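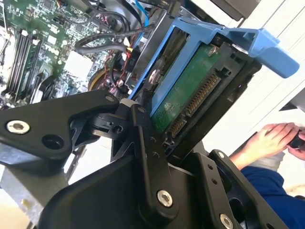

레카 카이말(Rekha Kaimal)은 중간 발표를 듣고 나서, 드라이브를 빼는 것보다 다시 넣는 쪽이 훨씬 어려울 텐데 왜 둘을 같은 과제로 묶었느냐고 물었다. 발표 당시에는 제대로 답하지 못했고, 이 보고서의 뒷부분은 상당 부분 그 질문 때문에 다시 쓴 것이다.

데스크톱 드라이브 캐디 탈착 과제 결과 보고서
울브리지(Wullbridge) 로봇 동아리 후센트(Husent) 팀
제출일: 2026년 8월 28일
지도: 하피즈 응가우(Hafiz Ngau)

1. 과제 개요

우리 팀은 교내 프로젝트 오누니어(Onunier)에 참가하여 중고 데스크톱 컴퓨터의 분해 작업 일부를 로봇 팔로 수행하는 과제를 맡았다. 처음 제출한 계획서에는 메모리, 드라이브, 전원 공급 장치를 모두 다루겠다고 적었으나, 첫 회의 이후 범위를 3.5인치 하드디스크와 파란색 플라스틱 캐디로 줄였다. 메모리는 양쪽 고정 클립을 먼저 젖혀야 하고, 전원 공급 장치는 나사를 풀어야 해서 지금 쓰는 그리퍼로는 공구를 바꾸지 않고 작업하기 어렵다고 판단했다.

과제는 두 단계로 정의했다. 첫째 단계는 캐디의 손잡이를 잡고 베이에서 꺼내는 것이고, 둘째 단계는 드라이브가 끼워진 캐디를 베이에 다시 밀어 넣는 것이다. 케이블 연결과 분리는 사람이 한다.

2. 장비와 준비

로봇 팔 끝에는 손가락이 두 개인 검은색 그리퍼를 달았다. 카메라는 손목에 고정했다. 학기 초에는 작업대 위쪽에도 카메라를 두었으나, 팔이 섀시 안으로 들어가면 손가락 끝이 가려져 거의 쓸모가 없었다. 그래서 학습에는 손목 카메라 영상만 사용했다.

대상 컴퓨터는 옆면을 연 상태로 눕혀 두었다. 작업대 위 기준 위치는 테이프로 표시했고, 매번 그 표시에 맞추되 일부러 조금씩 틀어 놓은 데이터도 섞었다. 틀어 놓는 정도는 따로 정하지 않고 조작자에게 맡겼는데, 나중에 보니 사람마다 버릇이 있어서 한쪽으로 치우친 데이터가 되었다. 다음에는 각도를 미리 정한 표를 만들어 쓰려고 한다.

시연 데이터는 원격 조작으로 모았다. 기록한 시연은 모두 651회이다. 중간에 캐디를 떨어뜨리거나 케이블에 손가락이 걸린 시연도 지우지 않고 별도 표시만 해 두었다. 학습 프로그램은 선배 팀이 남긴 누그로호(Nugroho)를 고쳐 썼다. 설정 파일의 경로가 예전 컴퓨터 기준으로 적혀 있어 이를 바로잡는 데 예상보다 오래 걸렸다.

3. 접근 동작 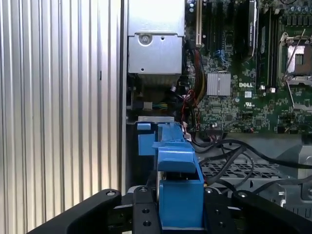 접근 동작에서 가장 많이 고친 것은 손가락을 벌리는 폭이었다. 처음에는 실패를 줄이려고 그리퍼를 최대로 벌린 채 내려보냈는데, 그러면 바깥쪽 판이 섀시나 케이블에 먼저 닿았다. 폭을 좁히면 접촉은 줄지만 캐디의 중심을 조금만 벗어나도 손가락이 손잡이 위에 얹혔다. 결국 내려가는 동안에는 좁게 유지하고, 캐디 바로 위에서 한 번 멈춘 뒤 필요한 만큼만 벌리도록 순서를 나누었다.

조명도 문제가 되었다. 세로로 골이 진 은색 금속판은 빛을 강하게 반사해서 카메라의 자동 노출이 흔들렸다. 판 쪽이 밝아지면 안쪽 그늘은 거의 검게 나왔다. 노출을 고정하고 스탠드를 작업대 반대편으로 옮긴 뒤에는 영상이 안정되었다. 노출을 고정하기 전의 시연은 학습에서 제외할지 논의했으나, 수가 적지 않아 그대로 두었다.

케이블은 끝까지 까다로웠다. 검은색 케이블이 그리퍼와 색이 비슷해서 영상만으로는 손가락과 구분이 잘 되지 않았다. 손가락 끝에 밝은 색 테이프를 붙이자는 의견이 있었지만, 잡는 면의 마찰이 달라질 수 있어 이번에는 적용하지 않았다.

4. 꺼내기와 넣기

꺼내기 시험은 60회 진행했고 그중 50회 성공했다. 성공 기준은 캐디가 베이에서 완전히 나오고, 내려놓을 자리까지 떨어지지 않는 것으로 정했다. 실패한 경우를 영상으로 다시 확인해 보니 손잡이를 비스듬히 잡은 채 당긴 것이 대부분이었다. 비스듬히 잡으면 레일이 베이 안에서 걸리고, 팔이 계속 힘을 주다가 안전 정지로 끝난다. 당기는 힘이 일정 값을 넘으면 한 번 되돌아갔다가 다시 잡게 하는 동작을 넣으려 했으나 마감 전에 완성하지 못했다.

넣기는 정식 시험까지 가지 못했다. 레일의 앞쪽 끝이 베이 입구에 맞아야 하는데, 그 순간에는 캐디 자체가 카메라 시야를 가린다. 조작자들도 이 부분에서는 화면보다 실제 컴퓨터를 직접 보면서 맞추는 일이 많았다. 사람은 옆에서 볼 수 있지만 학습에 쓰는 영상에는 그 정보가 없다. 꺼내기와 넣기를 한 과제로 묶은 것은 장비 배치가 같다는 이유뿐이었고, 지금 생각하면 처음부터 나누는 편이 맞았다.

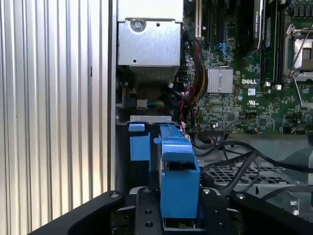
캐디를 잡을 때 힘 센서를 사용했는가?
별도의 힘 센서는 달지 않았고, 그리퍼 모터의 전류 값으로 접촉 여부를 추정했다. 이 값은 손가락이 닫히기 시작할 때도 잠시 올라가므로, 닫힘 초반의 값은 버리고 그 뒤의 값만 사용했다.

5. 역할 분담과 일정

조작은 팀원이 돌아가며 맡았다. 한 사람이 오래 조작하면 후반으로 갈수록 동작이 급해지는 것이 기록에 나타나서, 중간부터는 조작자와 기록자를 자주 바꾸었다. 기록자는 시연마다 성공 여부와 특이 사항을 표에 적었다. 초반 표에는 특이 사항 칸이 없어 영상 파일 이름에 메모를 붙였는데, 이것을 나중에 표로 옮기는 작업이 번거로웠다.

응가우 선생님은 실패한 시연을 종류별로 나누어 보관하라고 하셨다. 현재는 걸림, 미끄러짐, 케이블 접촉, 기타로 나누어 두었고 '기타'에 들어간 항목이 아직 많다.

6. 남은 일

10월부터 넣기 동작을 별도 과제로 다시 시작한다. 베이 입구를 옆에서 비추는 카메라를 추가하고, 되돌아가서 다시 잡는 동작을 먼저 완성할 예정이다. 대상 기종을 늘리는 것은 그다음으로 미루었다. 시연 표와 실패 분류표는 부록 2에 실었으며, 노출 고정 전후의 구분도 같은 표의 마지막 열에 표시해 두었다.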